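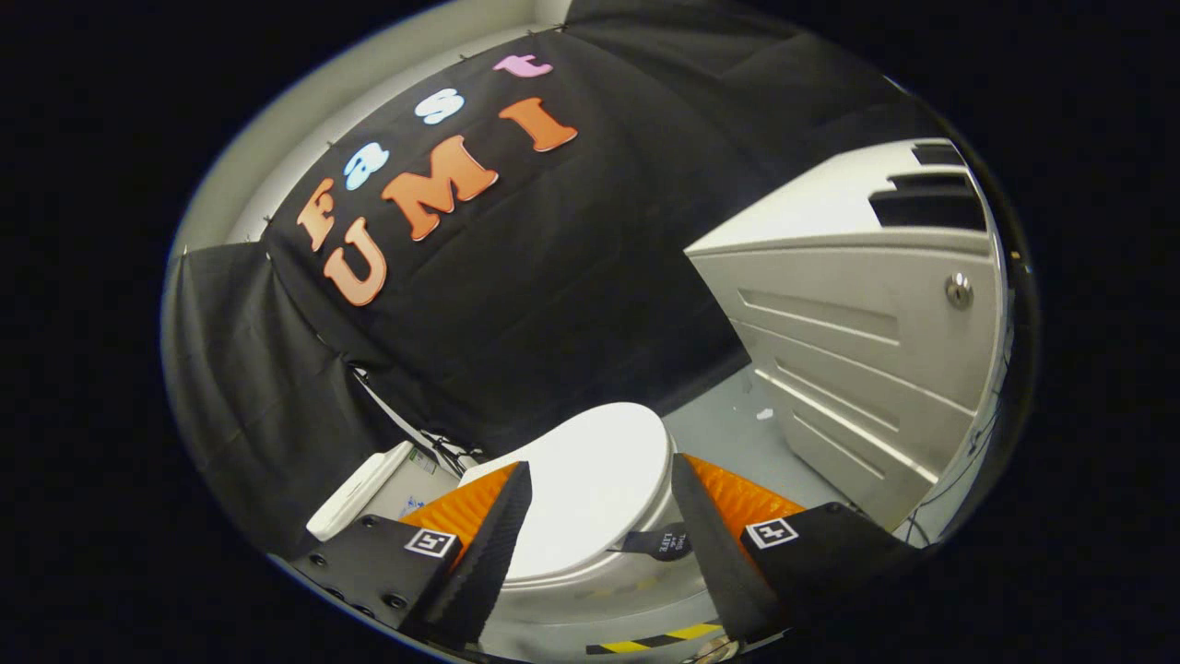

Hanging a black cloth backdrop on a rented wall, no nails?

Posted by gredwood_renter in Home & Walls

I'm setting up a corner for puppet shows at our place in Jilton and the lease says no holes. The cloth is plain black cotton, 2 yards wide, and pretty heavy. I tried painter's tape and it lasted until lunch. I'd also like to put foam letters on it and swap them for each show. What works for you?

Chong
Oh, you're going to have so much fun with this! Use a tension rod if you have two walls close enough together. If you don't, get the stick-on hooks rated for 4 pounds each and hang the cloth from curtain clips – wipe the wall with rubbing alcohol first and let the hooks sit for an hour before you load them. Mine have been up since April and they're still holding, even with the window open. Steam the cloth once it's hanging, it's so much easier than ironing all that fabric on a board.

ason2000
tape. just use more of it

Jilton Crafter
Please don't use more tape, it took the paint off my hallway! For the letters, I love hook-and-loop dots. Put the scratchy side on the foam and sew the soft side to the cotton, because the sticky backing peels off fabric. I cut 11 letters from one pack of craft foam and had scraps left over for stars. Light colors show up best on black – my navy ones disappeared from the back row.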